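November 9, 2022

Second term of the manipulation club is nearly done and I haven't written anything here since August, so this is a catch-up.

For anyone who missed the earlier posts, Ralten is the name of our project. We use hand-held grippers to do small table jobs over and over, record each go, and train a policy on the recordings. The students picked the name before I joined and I've never had a good explanation for it. I look after the recordings and Olga Gallardo looks after the training side.

The target for this term was 1,000 clean episodes across 3 tasks. Clean means the whole thing is there from start to finish, both grippers tracked the whole way, and no long stretch of someone working out where to put their elbows. We threw out 93 from the first batch because the start pose was wrong. That hurt a bit, as most of those were mine.

The task we've spent the most time on is the tray. It goes at the far side of the table, and the job is done with two grippers, one in each hand. The rule is that you begin with the fingers open and nothing in them, wait, then go. New people always want to skip the wait. 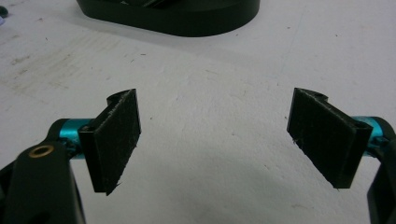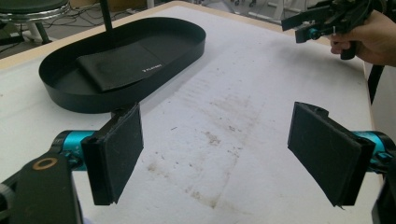
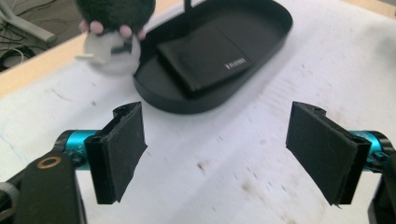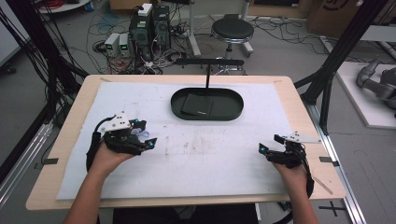
The other two tasks are folding a face washer and putting a lid on a tub. The lid is harder than it sounds. You get one side down and the other side pops up, and if you press with both hands at once the tub slides away from you. Follden, our first trained model, got quite good at the sliding part. Olga retrained it with only the slower episodes and it improved, so we've asked everyone to slow down on that task. People don't like being told to slow down, but the numbers were clear enough.

A few things I've changed in how we run the sessions:

- Shorter turns. After a while your wrists get tired and the motion gets sloppy, and you don't notice until you play it back.
- The person recording no longer decides whether the episode is kept. Someone else watches it and marks it.
- Finger pads get checked for fluff and loose threads at the start of each session.
- Notes go in the shared sheet straight away. I lost a whole afternoon in August trying to match file names to a page in my notebook.

We also had our first go at the Ankrah challenge, which is run between a few of the student clubs. You get a task list the night before and have the next day to collect data and train. We came fourth. Flarwood won, and they were well organised — they had their labels finished before we'd agreed on ours. I've pinched their label list and shortened it.

Next year the plan is 2,000 episodes and more variety in the objects. Olga wants softer things and I want anything that isn't a tub. We also need more first-years, because half the people who know how the sync works are graduating. If you're thinking of joining, you don't need to be able to code. You need to be patient and willing to redo things.

I still have to write up the tracking dropouts we had on the left gripper. I think it's the cable, but I've thought that before and swapped it, and the dropouts came back the next session. Will post when I know more.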